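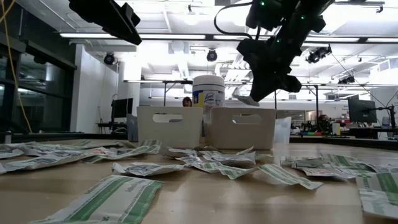 Two white storage bins and wipe packets on a wooden tabletop

Ticket 2033
Service: Roll-call publication, Idamar Regional Assembly
Opened by: Dewanti Menon, Office of the Clerk
Assigned to: Gilang Yusof, Legislative Systems
Priority: High
Status: Resolved

Summary
The public voting record for Motion 419 (Cross-Border Transport Levy) shows the Dellent delegation as absent. The delegation was present and voted in favor. The signed minutes are correct. The error appears on the public website and in the file sent to news subscribers.

Initial report, D. Menon, 09:14
The Clerk's Office was contacted this morning by the secretary to the Dellent delegation. The published roll call lists every Dellent member as "Absent, no proxy." The paper tally held in this office records them as "In favor." The result of the vote is unaffected, as the motion carried on the figures read out by the chair, but the published total on the website is now lower than the total announced in the chamber. Two news outlets have already quoted the lower figure. Please correct the record and advise how the difference arose.

Response, G. Yusof, 09:40
Received. I have placed a hold on further distribution of the roll-call file. The web page will remain visible with a notice reading "This record is under review." Please confirm whether the wording is acceptable to the Clerk.

D. Menon, 09:52
The wording is acceptable. Please do not remove the page. Standing orders require that the record stay available once published.

G. Yusof, 10:35
Findings so far:

The chamber voting system (Fitton) holds the correct votes. I have compared its log with the scanned tally sheet and found no difference.

The publication database holds the wrong status for the Dellent members only. All other delegations match.

The import ran without an error message, so no alert was sent to this team.

I tried a second import on the test server using the same source file. The fault appeared again.

G. Yusof, 11:20
The cause has been identified. In October the Dellent delegation changed its registered name following the merger of its two party groups. The seating list in the Fitton system was updated at that time. The matching list used by the publication database was not. Votes cast under the new name could not be matched to a delegation, and the import treated the members as absent. Motions since the change were passed by voice vote, and this was the first roll call to go through the import.

D. Menon, 11:31
Thank you. The Clerk asks whether the amendment votes taken at the same sitting are affected. The Halvorsen amendment was decided by a narrow margin and will attract questions.

G. Yusof, 11:58
The Halvorsen amendment was taken by show of hands at the chair's direction. There is no electronic record for it, and the entry on the website was typed in by your office. It is not affected.

G. Yusof, 13:05
The matching list has been corrected and the import repeated on the test server. The Dellent members now appear as "In favor," and the published total is 361, in agreement with the announcement from the chair. Requesting permission to apply the change to the live site.

D. Menon, 13:22
Permission granted by the Clerk. Please keep the earlier version in the archive and mark it "Superseded." The correction note should carry the date 18th December and should state that the result of the vote is unchanged.

G. Yusof, 13:47
Applied. The corrected file was sent to subscribers with the note attached. Visitors who opened the page earlier may need to reload it. The stored copy expires after 10 minutes.

D. Menon, 14:15
The corrected page has been checked against the tally sheet, and the delegation's secretary has been informed in writing. The press desk will contact both news outlets directly.

Follow-up actions
Import to stop and send an alert when a delegation name cannot be matched. Owner: G. Yusof.
Clerk's Office to notify Legislative Systems in writing of any change to a delegation's registered name. Owner: D. Menon.

Ticket closed with the agreement of the requester. Follow-up actions are tracked separately.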